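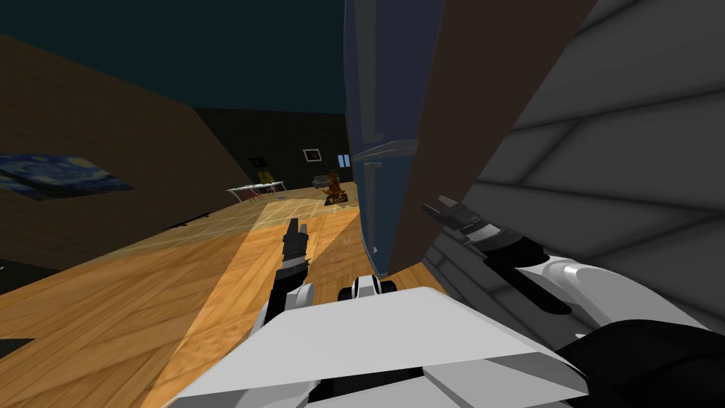

At Drorgate, where I have handled furniture returns for 11 years, the robot does its practicing in a house that doesn't exist. The house has a sofa, a wood floor and what looks like Starry Night on the wall, so it is already better decorated than our break room.

Management bought the training package in June from a firm called Imden. The idea is that the robot learns to fetch and carry in the simulated rooms first, and makes its mistakes there, and then comes to the floor in Herthorpe and works next to us. Imden's welcome letter said it would complete 1,112 practice runs before it touched a single customer's lamp. I had one practice run. A man named Danjuma Tamuno pointed at a pile of returned chairs and went to lunch.

I don't resent the machine. My knees are looking forward to it. What bothers me is how patient everyone has become. When the robot drives into a virtual door, there's a meeting, and people ask what it could see from where it was standing. When Bukola Nwosu backed a pallet jack into a real door, she got a form to sign. She asked if she could be reset to the start of the room. The form had no box for that.

She now spends 2 hours of each shift reviewing the robot's runs and marking where it went wrong. She's good at it, having carried tables around corners for most of her working life. Her title is the same and so is her pay, though she did get a chair. The company calls this "capturing expertise," a phrase I'd expect to hear about bears.

If she is teaching, pay her as a teacher. Put it in the contract before the training ends, while she still has something they need. And give the next new hire a week of the forgiveness we've budgeted for the software: bump into things, start over, have someone ask kindly what happened.

Danjuma says he'll raise it with the regional office. He said that at 5 o'clock, with his coat on.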